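Can machines do the fiddly jobs yet?
General chat > Robots and automation > Home and workshop

undier
Started by undier, 15 replies

I spent most of April arguing with my brother-in-law about this, so I'm bringing it here where people know more than either of us. He says a robot in the house is a hoover with ideas above its station. I say the small two-handed jobs are the ones to watch – sorting the odds-and-ends drawer, matching keys to locks, finding the right spring in a tin of wrong ones. Two arms over a table, padlocks in one, a key ring and a little spring in the other:

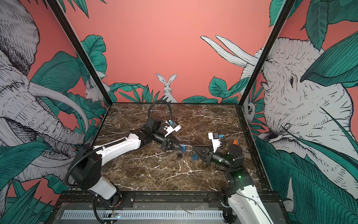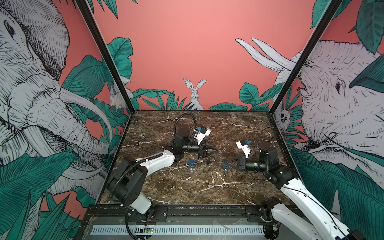 undier
Bench tinkerer, member of the Vestness repair club

Look at the left arm in the first one, with a blue padlock pinched in its fingers! I love this stuff. A padlock is a horrid shape to hold, all smooth sides and a loop that swings about, and the spring in the second is tiny. Five years ago I'd have said leave it to people. Now I'm not so sure, and I'd like to hear from anyone who works with arms for real.

pascu_bench
I do assembly at a small shop and I'm keen too, but holding a padlock is the easy bit. Getting a key in takes feel. You wiggle it, you lift it a hair, you know when it's seated. Two flat fingers have a hard time with that. And I'd pay good money to watch one pick up that spring without pinging it across the room.

Welter
Disagree a bit with pascu. People said the same about folding towels and there's been lovely progress there. You don't need fingertips like ours if you've got a second arm to steady things and a lens near the wrist to see what you're doing. One holds the lock, the other brings the key. That's how I do it with cold hands anyway.

pascu_bench
Fair, but how long does it take? We get through 80 small units in a morning. If an arm needs 40 seconds for each pick it's no use to me, however clever it is.

undier
For a shop, yes. At home I don't care! It can take all night over the drawer as long as it's sorted by breakfast.

mrs_tealeaf
Can I just say the elephants on those walls are smashing. Also my drawer has string, stamps and half a candle in it, so good luck to the robot.

Welter
String is the real test. Anything floppy. I'd put string a long way behind padlocks.

pascu_bench
On string we agree. I'll come round on locks when I see one opened with a key, ten times running, no helping hand.

undier
Deal. I'll bump the thread if I find one.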